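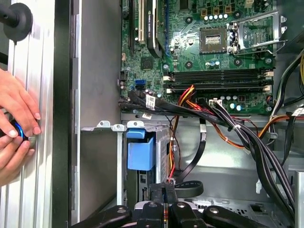
Trerkow 그리퍼 비교 데이터셋 안내문

안녕하세요, 찾아와 주셔서 고맙습니다. 데스크톱 PC를 분해하는 작업에서 그리퍼 2종, Lumgate와 Shearer를 같은 팔에 번갈아 달아 보고 모은 기록입니다. 처음에는 팀 안에서만 돌려 보려고 했는데, 비슷한 고민을 하시는 분들이 자꾸 물어보셔서 (정말 반가운 일이지요!) 조금 다듬어 공개하게 되었습니다.

구성
전체 에피소드는 약 300개입니다. 에피소드마다 손목 카메라 영상, 관절 각도, 그리퍼 개폐 폭, 작업자가 남긴 짧은 메모가 들어 있습니다. 메모는 Eilidh Buchanan이 대부분 썼고, 가끔 투덜거리는 문장도 있는데 일부러 지우지 않았습니다. 읽다 보면 어디서 애를 먹었는지 꽤 잘 보이거든요.

작업 내용
드라이브 캐리어 당기기, 케이블 다발 옆으로 밀기, 메모리 슬롯 걸쇠 젖히기, CPU 소켓 레버 다루기를 담았습니다. 케이스 안은 전선이 이리저리 늘어져 있어서 손가락이 굵은 그리퍼는 들어갈 자리부터 찾아야 합니다. 사람이 옆에서 손을 뻗는 에피소드도 있으며, 이런 경우 메타데이터의 human_in_view 값이 true입니다.

써 보고 느낀 점
Lumgate는 손끝이 얇아 드라이브 케이지 둘레에서 한결 편했고, Shearer는 쥐는 힘이 고르지만 전선 근처에서는 자세를 잡는 데 시간이 더 걸렸습니다. 어느 쪽이 낫다고 딱 잘라 말씀드리기는 어렵네요. 저희는 3월에 제어기 게인을 한 번 바꾸었으니, 그 전후의 에피소드를 섞어 비교하실 때는 controller_rev 값을 꼭 확인해 주세요.

알려진 문제
금속 면에서 빛이 강하게 반사되는 영상이 있습니다. 손목 카메라가 작업면에 가까워지면 그리퍼가 화면 아래쪽을 꽤 가립니다. 앞쪽 50개 에피소드는 힘 센서 값이 비어 있으니 불러오실 때 주의해 주세요.

사용과 문의
연구와 교육 목적으로는 자유롭게 쓰셔도 됩니다. 결과를 발표하실 때는 Zellovville 로봇 작업실의 Trerkow 데이터셋이라고 적어 주시면 큰 힘이 됩니다. 잘못된 라벨을 발견하시면 에피소드 번호와 함께 저장소 이슈에 남겨 주세요. Elspeth Chisholm이 모아서 다음 판에 반영합니다.

마지막 수정: 2024년 5월 28일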